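Skovine Property Services
Key Control and Access Inspection Checklist
Site: Riltedel Building, ground floor and basement
Date of inspection: Sunday, December 13, 2020
Previous inspection: April
Overall result: Satisfactory with comments

Section A. Key cabinet

A1. Cabinet locked on arrival. Yes.
A2. Cabinet fixed securely to wall. Yes.
Comment: One upper fixing had worked loose and was tightened during the visit. Recheck at next inspection.
A3. Hooks numbered and legible. Partly.
Comment: The labels on hooks 9 and 14 are faded and must be replaced. Handwritten labels are acceptable until printed ones arrive.
A4. Spare cabinet key held off site in a sealed envelope. Yes. Seal intact.

Section B. Key register

B1. Register present and bound. Yes.
B2. All issues signed out and signed in. No.
Comment: 65 entries were reviewed. 12 have no return time. In each case the keys were found on the correct hook, so the fault is in the record only. Users are reminded that initials alone do not close an entry.
B3. Register kept apart from the cabinet. Yes.
B4. Contractor issues approved in advance. Yes.
Comment: The two sets issued to Keane for the boiler work were returned and the entries closed.

Section C. Condition of keys and rings

C1. Keys free of bends, cracks and heavy wear. Yes, with one exception.
Comment: The basement store key is worn at the shoulder and turns only with effort. A replacement is to be cut from the code card. Do not copy the worn key.
C2. Split rings fully closed, with no gap between coils. Yes.
C3. No ring carries an address, building name or door number in plain words. Yes.
C4. Bunches kept small, with unrelated keys on separate rings. Yes.
C5. Handover made directly between the person issuing and the person receiving. Keys must not be left on a desk or counter for collection. Yes.
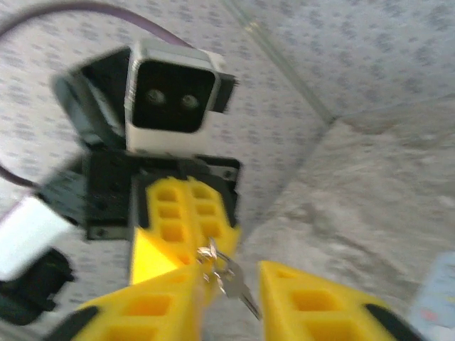 Tredanitz asked whether direct handover would still be required for the evening cleaning shift, when the front office is closed, and noted that the crew has been picking up its set from the mail slot. The requirement applies at all hours. A coded key safe may be installed inside the rear entrance, subject to written approval, and its code must be changed whenever a member of the crew leaves. Use of the mail slot is to stop at once.

Section D. Doors and locks tested

D1. Front entrance. Pass.
D2. Rear entrance. Pass.
Comment: Closer is slow. Adjust.
D3. Basement store. Pass with comment, see C1.
D4. Electrical room. Pass.
D5. Roof access. Not tested. The hatch was blocked by stored ceiling tile, to be cleared before the next visit.

Actions required

1. Replace labels on hooks 9 and 14.
2. Order basement store key from code card.
3. Correct the open register entries and initial each correction.
4. Clear roof hatch and arrange retest.
5. Submit request for coded key safe, if wanted.

Items 1 through 3 are to be completed within 14 days. Return a signed copy of this form to the Skovine office.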